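How does a fire engine know where to go?

When somebody rings 999 about a fire, a person called an operator picks up and asks where it is. "My house" is a popular answer and no use at all.

Tia Parsons, who takes calls in Iltness, would like a street and a town, please. Hebden Road in Broltorwood is splendid.

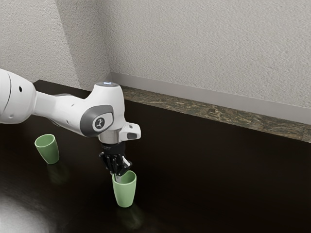
Next, she picks the nearest crew that is free. Near matters more than fancy. If two fires start at once, they may be as far apart as Iltness and Broltorwood, unlike the two green cups on the table, so each gets its own crew.

The engine carries 400 gallons of water. Grown-ups will tell you it's full of hose too, and for once they're right.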